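How to read an automation plan before you agree to help with it

Filed under: Working with machines

Most advice on workplace automation is written for the people buying it. This guide is for the people whose work is about to be copied. I packed and checked small goods for a long time before I started writing about it, and I have sat through enough rollout meetings to distrust the slides. Some of these projects are fine. You still want to know what you are signing up for.

What you need before you start

The written plan, if there is one. A copy of your job description. A notebook. An hour with someone who does the same job on a different shift.

Step 1. Ask which task, in one sentence

"Handling" isn't a task. "Pick up a small item, turn it over, put it down in the right place" is a task. At Kiltow, where Yaa Boateng works in returns, the first plan said the system would "support item processing." She kept asking until somebody wrote down that it meant moving accessories from the sorting table to the tray. Her job has eleven other parts, and none of them were in the plan. That told her more than the presentation did.

Step 2. Find out where the machine learns it

A lot of the newer systems are trained on recordings of people. You hold a pair of grippers, do the job with them, and the movements are logged. It looks easy. Try it for ten minutes before anyone sets a target. Your fingers know when a cord is about to snag, and a pair of jaws passes very little of that back to you. Expect to be slow and clumsy on the first day, and ask that first-day numbers be kept out of anyone's performance file. 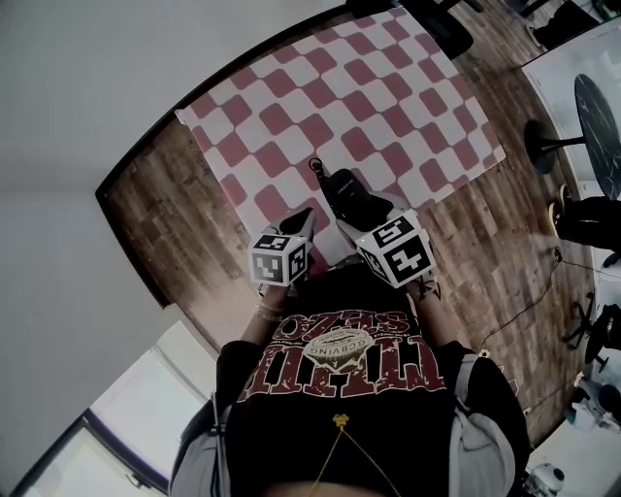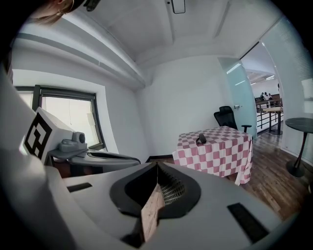
Hand-held grippers in use over the checkered mat (first picture), and one seen up close with the checkered table beyond it (second picture).

Step 3. Get the recording terms in writing

Four questions, and don't accept "we'll look into it" for any of them:

Who keeps the recordings, and for how long?
Do they show faces, or people who happen to be sitting nearby?
Is the session paid at your normal rate, or at a training rate?
Can you stop partway through without it counting against you?

Kwadwo Amoah, a shop steward at Stotex, got a yes to the last one only after he asked for it by email. The spoken answer had been yes too, but with a lot of words after it.

Step 4. Check the big number

Every plan has one. The Stotex plan said 3248 demonstrations had been recorded, and people nodded as if that settled something. Ask how many were usable. The answer was 1222. Then ask how many of those had the items your team hates: the soft pouch, the thing with a loop on one end, the box that arrives half crushed. Kwadwo's count for that was 35. I don't know what the right figure would be. I doubt it's 35.

A vendor may tell you the system fills in the gaps by itself. Perhaps it does. Ask to watch it with an item from your own shelf, chosen by you that morning.

Step 5. Follow the leftover work

This is the step people skip. When a machine takes the middle of a job, the ends stay with somebody. Someone loads the table. Someone picks up what was dropped. Someone decides whether a badly placed item goes through or goes back. Write each of these down with a name next to it. If the same name shows up on every line, you have found the person whose job is getting worse.

At Kiltow the leftover work went to two people on the late shift, who used to sort and now mostly stand by and correct. Yaa says the pay is the same and the day feels longer. The monthly report counts this as hours saved.

Step 6. Set a date to look again

Ask for a review after the first full month, with the people who do the work in the room. Bring your notebook. Compare the task sentence from Step 1 with what the machine is doing now. Plans tend to grow between meetings, and "accessories" can become "everything under a pound" without any announcement.

If they say no

Some managers will tell you it is too early for these questions. Too early is when you want to ask them. Send them by email anyway, keep the dates, and talk to your coworkers before you agree to a recording session. You can be willing to help and still want the terms first.

Next in this series: what to do when the tray is full and the system says it's empty.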